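The Voice on the Late Shift Draws Birds
By Lingyun Hou

Most people in Rorkwood know Gun-woo Byun by his voice. He reads the evening traffic on the local station, then stays on to host an hour of listener calls about whatever listeners want to call about. Last week it was roof leaks and a lost parrot.

The parrot is how I found out about the books. A caller asked what kind of noise an Amazon makes when it is scared, and Byun answered in more detail than a traffic reader should be able to. I looked him up afterward. There are four picture books under his name, all of them about birds, all published by Bonosero, a small press two towns over.

Byun is 41 and grew up above his parents' dry cleaning shop. He drew on the backs of the paper tags that got pinned to shirts. His mother kept 83 of them in a cookie tin, and he brought the tin along when we met for lunch. The early ones are mostly pigeons. A few are customers.

He studied accounting for two years and left without the degree. The radio job came through a cousin who was leaving it. "I thought I would do it for the summer," he said. That was sixteen years ago.

The first book took him most of that time. It is called Ren, after a crow that used to sit on the station's loading dock, and it has very few words. Bonosero's editor, Xuelian Xie, received it in a padded envelope with no cover letter. She called the number on the back and got the station's switchboard.

"I asked for the author and they said there wasn't one," Xie told me. "Then somebody said, oh, you mean traffic."

The press printed 400 copies of Ren. They sold out in a season, mainly through school visits, and the second printing did better. The most recent title, Hurnar, has sold 2731 copies, the most of anything on Bonosero's list. It follows a heron who moves into a town fountain and won't leave.

Byun works in ink and a gray wash, on paper he cuts down himself. He draws from six in the morning until noon, sleeps, and gets to the station by four. He doesn't use color and has turned down one larger publisher who asked him to.

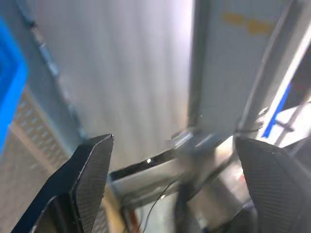
His husband, Guoqing Xu, teaches middle school math and reads every draft out loud. If he stumbles on a line, it goes. Hurnar started out at 796 words and lost more than half of them this way. Xu is also the one who handles the mail, and there is a fair amount of it, mostly from second graders who want to know if the heron is all right.

Byun has never mentioned the books on the air. The station manager, Shaohua Xu (no relation), has offered him a segment twice. He said no both times. He likes having one job where people call in and talk about their own lives, and another where the phone is off.

The fifth book is due in October. It is about an owl, or it was when we spoke. He had thrown out the middle section that morning and was thinking of making it a goose. He had to leave before the coffee came, as there was a truck stalled on the bridge and he wanted to be in early.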